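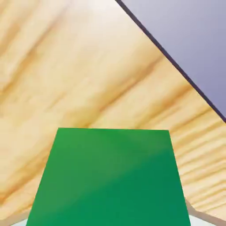

Budgeting for a small arm plus a workstation, sanity check wanted
Forum: Buying and Planning

plumden_miyuki
Posted 30 Oct 2023

Hello everybody, and apologies in advance for the length, I have never managed to write a short post in my life. I help run the evening robotics class at Plumden, and we have finally been given money for a small tabletop arm with a two-finger gripper. So far all our work has been in simulation. The students run pick-up exercises with plain blocks on a wood-look table, they've gotten pretty good, and they are itching for real hardware (so am I!).

The two quotes I have are from Vakby at $1,749 and from Jullero at $2,303. The Jullero one includes a spare set of fingers and a year of phone support. The Vakby one includes the arm, the gripper and a power supply, and shipping is another $164. I have to get my request in before January or the money goes back into the general pot, and I would love to hear from people who have been down this road. What did you forget to put in your budget?

Thank you all so much,
Miyuki Sasaki

sinead_ob
Welcome, Miyuki! What a lovely thing to be shopping for. I'd go with the cheaper arm and put the difference into everything that goes around it. When we bought ours I spent every cent on the arm itself and then had to go back, very red in the face, to ask for a table it could be bolted to. Clamps, a power strip with a switch you can reach, an emergency stop if it isn't in the box, a bin of things to pick up. I'd hold back $500 for that and I bet you'll spend it by spring.

Also ask both sellers how wide the gripper opens. Your blocks in the simulator may be wider than a small gripper can get its fingers around, and it's a sad afternoon when you find out.

wyilma
I'm going to disagree with Sinéad, with affection. Phone support for a year is worth a lot to an evening class. You get the students for a couple of hours, and if the arm won't home at the start of the session, that session is gone. I have bought the cheap one twice in my life and both times I paid for it in weekends. If the money is there, I'd take the Jullero quote and make the table yourselves.

sinead_ob
Fair enough, Wondimu, but is their phone line open in the evening? I'd want that in writing before I paid extra for it.

wyilma
Okay, that is a very good question and I withdraw about half of my post.

solange.tanguy
Can I put in a word for spending some of it on the simulation side? I know it's less exciting. Our group moved to real arms and let the simulator go stale, and within one term we had a line of students waiting their turn at one machine. If you have a single arm, most of the class will still be working on screen most of the time, so a better graphics card in the shared computer may do more for them than spare fingers. We got ours secondhand through Pisharody and it has been running happily ever since.

One more thing that caught us out was the camera. If your exercises use a view from close above the block, looking down past the fingers, then you'll want a camera mounted near the wrist on the real arm too, or the students will be starting over. Neither of your quotes mentions one.

Solange

yae_h
+1 to the camera, and add the mounting bracket and a long cable. I'd also price replacement finger pads separately. They wear, especially with beginners who like to squeeze!

I don't agree about the graphics card, though. Miyuki said the money was given for an arm. At my school, moving it to a computer would have meant a whole new form and another round of signatures. Check first.

plumden_miyuki
Oh, you are all wonderful. I read this through twice over my tea. Yae, you're right, the money is marked "equipment" and I honestly don't know if a graphics card counts, so I've written to ask. I've also asked both sellers for the gripper opening and the evening support hours, and I'm adding a line for a wrist camera, bracket and cable.

I'm leaning toward Vakby plus Sinéad's table money at the moment, but Wondimu has me wobbling. I'll post the revised sheet when I have it.

wyilma
Please do, and put the finger pads on it.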